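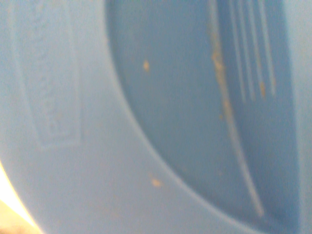
Light blue plastic, seen from very near.

When I arrive at the repair shop in Irnell, Grażyna Zieliński is already drinking her second coffee and the radio is playing. It is December, a little after four, and outside it is almost dark. She asks me to sit on the chair with the good legs.

Zieliński has repaired household things for most of her adult life. She started with shoes, in her aunt's shop in Prandale, and later she learned bags, umbrellas, lamps and zippers. "Plastic came last, and I did not want it," she tells me. "In my head, plastic was a thing you throw away. My aunt did not even allow plastic buttons."

What changed her mind was a customer who came with a cracked salad bowl. It cost almost nothing when it was new. "He was an old man and he had used it every day with his wife. I told him I could not do it. He went home with the bowl under his coat and I slept very badly."

After this she began to make tests in the evenings. She bought broken tubs at the market in Varela and tried to join them with heat, with glue, and with thin strips cut from the same material. Most of the tests were ugly. She keeps a notebook where every try has a number, and she shows me the last page: 498. Of these, 116 are marked with a small green circle. "Green means I would give it back to a customer and take money," she explains.

I ask if people pay for this work. She moves her hand left and right. "For a suitcase, yes. For a kitchen thing, they ask the price and then they look at their shoes."

Her colleague Lionel Hoarau comes in from the back room to look for a screwdriver, and he stays with us. He came to the shop two years ago from Zosbridge, where he was repairing bicycles. He does not agree with her about prices. "She charges too little," he says. "A repair that takes nearly two hours cannot cost less than a sandwich." Zieliński answers that it depends on the sandwich.

They also disagree about color. Hoarau likes a repair that can be seen, and once he closed a crack in a white tray with a bright red line. Zieliński prefers to hide her work. "If the customer cannot find the place with the finger, I am happy," she says. The owner of the tray, I learn, asked for another red line on the other side.

Before I leave I ask about the old man with the salad bowl. She did not know his name, so she could not call him. She put a note in the window that she now repairs plastic, and the note stayed there until the sun made the ink yellow. Then she wrote it again, with a better pen.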